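Members' Area > Premises and Facilities > Burnham Building > Room Allocation

Subject: Proposed change to quiet hours on the second floor

T.El-Sayed wrote:
Members are advised that the Burnham Building will trial extended quiet hours during the May examination period. Conversation, telephone calls and group work would be restricted to the ground floor until 17:00. Comments are invited before the proposal goes to the Premises Office.

x_ibarra wrote:
I support the principle but not the hours. The evening language classes book 39 places on the second floor, and several tutors arrive well before 17:00 to prepare. The ground floor cannot take them as well as the lunchtime groups.

KZavala wrote:
I must disagree with the previous post. Complaints about noise rose to 17 last term, and all but four concerned the second floor. Those studying for professional examinations have no other suitable place to go. A tutor can prepare in silence.

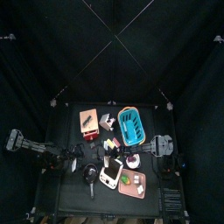 Re: Proposed change to quiet hours on the second floor

Y.Escobedo wrote:
May I ask whether the Jurnby Room is included? It has its own door to the stairs and seats 60. If it were left out of the trial, both sides might be content.

T.El-Sayed wrote:
The Jurnby Room is included in the present draft. The dividing wall is thin, and speech carries into the reading area. I will nevertheless put the suggestion forward.

KZavala wrote:
I would object to that. An exemption for the largest room on the floor would leave very little of the trial.

x_ibarra wrote:
Then I would ask that the trial end at 16:00 – one hour would be enough for the tutors, and the reading area would still have most of the day.

T.El-Sayed wrote:
Noted. Both versions will be submitted, and the decision will be posted in this thread.

Recent topics
Locker renewals, Burnham Building
Gulyás Lecture: seating arrangements
Bicycle storage at the rear entrance
Lost property procedure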